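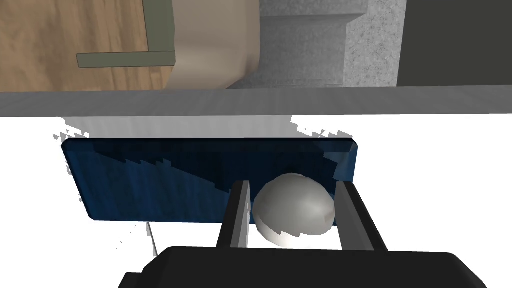 A white rounded piece between the fingers, rendered kitchen, Mumero preview.

Search tips Search

753 shares

Getting a Kitchen Ready for a Robot Arm: Tips From a Trial of Mumero

Mumero is a planning service for people who want a helper arm in the kitchen. You send in measurements, and it builds a computer model of the room and runs a two-finger gripper through the jobs you pick. I paid for a 3 month plan in February. These are the things I would do again.

Measure the cabinet fronts first
Wall lengths are easy and the service asks for them on the first form. The fronts take longer. Write down the width of each frame piece, the depth of the recessed panels and the gap beside the last cabinet. I left two gaps out and had to send the form back.

Start with rounded things
Pick something smooth and close to egg-shaped for the first grip test. Boxes are too easy and tell you very little. Check the view from the gripper and look at both fingers. If the piece touches one side and you can't tell about the other, ask for a second angle before you approve the grip.

Don't read too much into the shadows
Mumero's shadows come out jagged, with stair steps and gray speckles. I took the first ones for crumbs on the counter. Judge by the shapes and ignore the shading.

Look at the close approaches
White paneled fronts wash out when the gripper gets near them, and the thin gray lines around the panels are what you have to go by. Stop the run with the fingers open and facing the front, then see what else is in view at the sides. Tile, a strip of trim or a corner of granite will help you work out which end of the cabinet you're at.

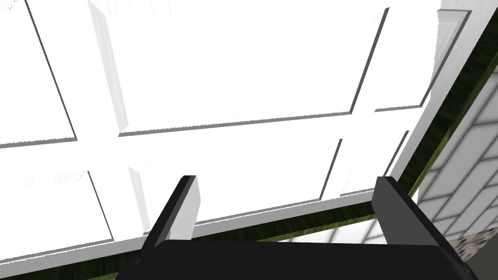

What it costs you in time
Measuring took me 2 evenings. The form has 12 pages, and the last few repeat questions from the start. Keep a copy of your answers. McAlister, the other service I looked at, has a shorter form but wouldn't let me choose my own items.

Would I renew? For one more room, yes. After that I'd have no use for it.

Comments (3)

Aiguo Meng
Does it take files from Stuvero? I already drew my kitchen in that and don't want to measure again.

Wenceslao Rivadeneira
It took mine, but the drawer depths were wrong and I typed them in by hand. Pudon files wouldn't load.

Aiguo Meng
Thanks. I'll check the drawers.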